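Warrick Gilchrist
Oct 16, 2025

Our water bill came in last month and it was more than double the usual. We've now sorted it, and a few people in Clultbridge have asked me how, so I'm putting it all in one thread. I'm a homeowner and not a plumber.

First thing: look at the average daily use on the bill, not the dollars. The dollar figure has the sewerage charge and the fixed charge in it and those don't move with what you use. Ours said 887 litres a day for two adults and a kid with no pool. Last year's bill for the same quarter was nowhere near that.

Check whether the reading was an actual or an estimate. It's usually a single letter beside the reading, an A or an E. If it's an E, go and read the meter yourself before you do anything else. Ours was an A.

Finding the meter took longer than it should have. It's near the front boundary, usually on the side the neighbours' isn't. Ours was under a lid that had sunk below the grass, full of dirt and one large spider. Use a trowel and wear gloves.

On our meter the black numbers are kilolitres and the red ones are parts of a kilolitre. The black ones said 1,782. Take a photo with your phone each time you read it so you've got the time saved as well.

There's also a little wheel or star on the face. With every tap in the house off, it should sit dead still. Ours was going around, slowly but steadily. So water was going somewhere.

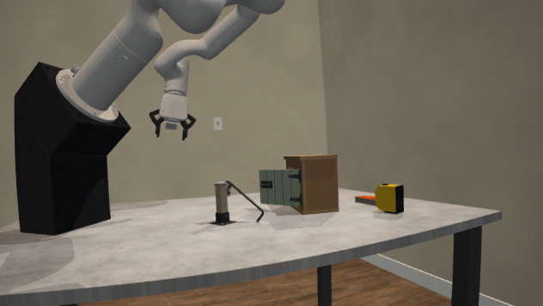

Someone asked in the replies: do you have to turn the water off at the street to do the test?

Leave the main on. You want the pipes at normal pressure with everything in the house shut off, and that includes the ice maker, the dishwasher, the washing machine and any garden timer. If you close the valve at the meter the wheel will stop no matter what, and you've learned nothing about the house.

Do the long version too. Read it last thing at night, don't flush, don't run anything, read it again when you get up. If you've got people in the house who will get up and flush, subtract it. A full flush on our toilet is six litres.

Next, split the property in half. Most houses have a second tap where the pipe enters the building, often near the front garden tap. Ours is behind a hydrangea. Shut that one and look at the meter again.

If the wheel stops with the house tap shut, the leak is in the house. If it keeps turning, the leak is in the ground between the meter and the house. Ours slowed down but kept turning. That confused me for a couple of days.

The explanation was boring. There were two leaks. Small one inside, big one outside.

The small one first. Toilets are the usual suspect and the test costs nothing. Put a few drops of food colouring in the cistern, leave it half an hour, don't flush, then look in the bowl. Blue water in the bowl means the outlet washer is letting water past.

Our ensuite one failed. The main bathroom was fine. You couldn't hear anything with the door shut, and there was only the faintest ripple down the back of the bowl if you crouched down with a torch.

The washer was a few dollars at the hardware store. Take the old one with you. I bought the wrong size on the first trip and had to go back. While the cistern was empty I wiped the seat it sits on, which had a crust of scale on it.

Also check the relief valve on the hot water unit. It's meant to dribble a bit while it's heating. It isn't meant to dribble all day. Stick a bucket under it overnight. Ours was okay.

Taps are easy. Dry the spout, put a square of toilet paper in the sink under it, come back in an hour.
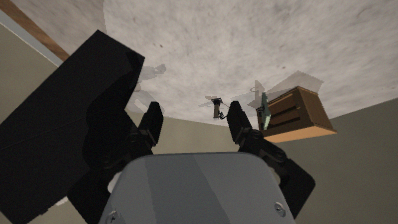

PART TWO: THE PIPE IN THE GROUND

With the toilet fixed and the house tap closed, I read the meter at breakfast and again at breakfast the next day. We'd gone to my sister's for the night. The difference was 641 litres. It works out to a bit under half a litre a minute, all day and all night.

There was no puddle. We're on sandy soil and it just drains away. What I should have noticed was a strip of lawn beside the driveway that stayed green all through January when the rest went to straw. I remember being quite pleased with it.

I rang three plumbers. One wanted to replace the whole line without looking at it. One never rang back. The third was Mingxuan Fang from Atine, who said not to dig anything until it was located, and gave me a fixed price for the locating on its own.

The locating was done with a listening gadget on the ground and headphones, walking up and down the line. Mingxuan asked me to turn the fridge off because the kitchen wall is close to where the pipe comes in. It took less than an hour.

The leak was at a joiner where somebody had once changed from old galvanised pipe to poly. It was right next to the driveway and luckily not under it. If it had been under the concrete I would have asked about running a new line around the other side.
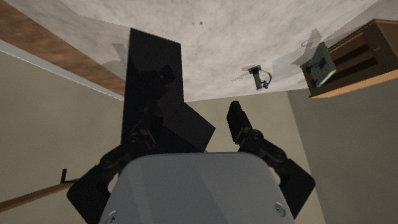 The hole only had to be about as deep as my forearm is long. I offered to dig it the night before and that took a bit off the price. Ask first, though. Get the free underground services plans before you put a shovel in, as there can be gas and phone in the same strip. Ours had the phone line a short way over.

The fix itself was a new joiner and a short length of poly. The water was off for maybe forty minutes. Then we stood at the meter and watched the little wheel, and it didn't move. I checked it again that night and again in the morning.

Leave the hole open for a day if it's safe to. We put a sheet of ply over ours with a couple of bricks on it. If the new joint is going to weep you want to see it before the lawn goes back.

Now the money part. A lot of water suppliers have a concealed leak allowance and they don't advertise it much. Ours gives you back part of the usage charge if a licensed plumber fixed it and it wasn't something you could have seen. Toilets and dripping taps don't count.

What they wanted from us: the plumber's invoice with the location and cause written on it, the date of the repair, and a meter reading from after. I sent the phone photos as well. Get the plumber to write "concealed" on the invoice if it was. Ours didn't have it the first time and I had to ask for another copy.

They had a time limit for applying, counted from the repair. Look yours up, they aren't all the same. We've been told it's approved and will come off the next bill, but I haven't seen that bill yet.

Somebody asked what it cost all up. I'd rather not put Atine's price on here as it'll depend on your pipe and your ground. The locating was the smaller part.

I've got a reminder in my phone now to read the meter on the first of the month. It takes two minutes, plus the spider.

If you rent, ring the agent and put it in writing the same day. Send them the two meter photos with the times.

Will add the adjusted bill here when it turns up.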